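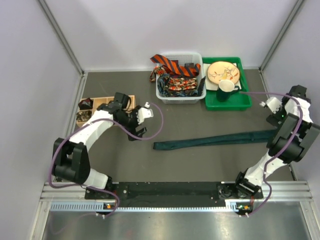 Figure 1. The basket with neckties and the green tray with plate and mug on the work surface.

Storage of Neckties in a Small Shared Wardrobe
Mahmoud Amrani
Design of Home Objects, 2020-02-28

1. Purpose

My project asks how a student can keep neckties when there is no rail for them. I compared two ways, the open basket and the hanging ring. The idea came in October, when I moved to a room in Zarow with one narrow wardrobe.

2. Basket

The basket in Figure 1 is white plastic with small openings in the rear side. Some ties are folded and others lie loosely. The orange and dark blue striped tie lies across the top, so it is found at once. The floral one is folded in layers and takes little place. The weak point is the rim, where the end of a patterned tie hangs outside. In a wardrobe such an end can be caught by the door.

3. Ring

The ring keeps the fabric straight, but to take one tie I must often move two others. I tried it for five days and returned to the basket.

4. Next step

I want to add a divider of thick card, which will make four parts. Each tie will be rolled from the narrow end.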